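Hekville SF & Fantasy Society
Minutes of the December meeting, back room, 7.30 start (nearer 7.45)

Chair: Italo Sartori. Notes by me again. Apologies received from the usual four, plus Dee who has a cold.

Minutes of last meeting — agreed, with one fix. The talk in spring is on translated short fiction, not "transferred". 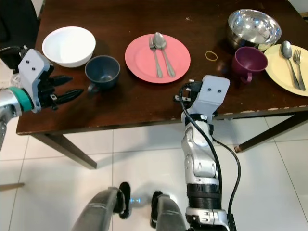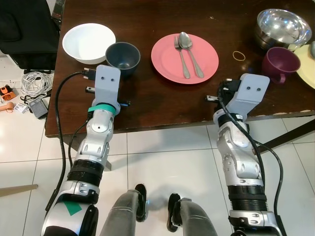 1. Art show at the spring convention

Main item, took most of the evening. Italo has the hall plan back from the venue. Display boards go along the long wall as before, prints table by the door. Fabbri have quoted 445 for board hire, both days, delivery included. Last year's firm wanted more and turned up late. Agreed to go with Fabbri. Italo to sign and return the form.

Long talk on whether to let in digital work on screens. Two of the artists who wrote in only work that way and don't sell originals. Pav against, says screens wash out the paintings next to them. Ruth for, says half the covers on her shelf were never on canvas so what are we protecting. Compromise: one screen, far end, slow slideshow, artist's name up for the whole time. Vote carried. Pav asked for his vote against to be noted. Noted.

Hanging fee stays as it is. Commission on sales stays as it is. Bids on paper slips again, no phone bidding, last year was a mess.

Labels — must have title, artist, price and whether it was a cover, and for what. Visitors kept asking. Ruth to do a template.

2. Guest artist

First choice has said no, deadlines. Second choice has said maybe, wants to know about train fare and if she can bring a dog. Venue says dog fine on ground floor only. Italo to write back before the new year. If no reply by end of January we go without and give the hour to the portfolio reviews.

3. Hevard Award (best cover, members' vote)

Longlist closed. Some argument about the Mokix anthology, wether a wraparound counts as one piece or two. Decided one. Reprints with new art are in, reprints with old art are out. Shortlist of 5, same as always, ballot goes out with the next newsletter. Members can still leave a line blank if they haven't seen the book.

Suggestion from Tomas that we print the covers in the newsletter at a decent size so people vote on the art and not the name. Everyone for it. Cost of colour pages to be looked at. Need permission from each publisher too, Tomas to ask them as it was his idea.

4. Programme book

Print run 1000, down on last year, we still have boxes of the old one. Copy deadline end of January and that is a real deadline this time. Cover: we have 2 roughs in. The lighthouse one preferred, but the title sits right across the best bit of sky. Ask artist if she can leave more room at the top. Back cover to be the map, not another advert.

Still short of a piece on paperback cover art of the seventies. Ruth may know somone. Otherwise Italo does it and we all have to read about airbrushes.

5. Library

Three boxes donated, mostly magazines, some with covers missing. Sorting on the next free afternoon, bring gloves, they are dusty. Duplicates to the sales table. Long overdue: both volumes of the big illustrators book. If you have them please just bring them back, no fines.

6. AOB

Badge colours — left to Italo.
Quiz moved to after the raffle.
Pav wants a panel on bad covers of good books. Agreed, provided no living artist gets picked on.
Tea money is short again.

Next meeting January, same room, same time. Art show forms to Ruth before then please.

Closed 9.50.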